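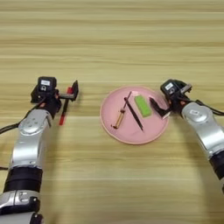

What does the Coson kit include for the price?
Two arms, two grippers, a wrist module for each arm, the cables and one year of the Belmonte control software. The table is extra.

Home | Units | Handouts | Reading list
May - Irja Keskinen
3 min read

Unit 4: Reviewing a two-arm kit

The quote we'll work from is 2369 for the teaching bundle, before shipping. Replacement finger sets are 200. Huvari sells the same bundle with a longer warranty and charges 600 more. Compare both before Wednesday.

Our trial task is desk sorting. A pink plate holds small desk items, among them a black pen and a green eraser. One gripper can hold a marker while the other works at the plate. Thin items are a fair test of the fingers - thick ones tell you very little.

For your review, write down:
- setup time, from power on to first pick
- drops in 15 tries, each arm separately
- whether a cable gets in the way of the other arm
- how long support takes to reply

Areti Konstantinidis has the login sheet. Joaquim Paiva's notes on last term's kit are in the unit folder - read the part on spare parts first.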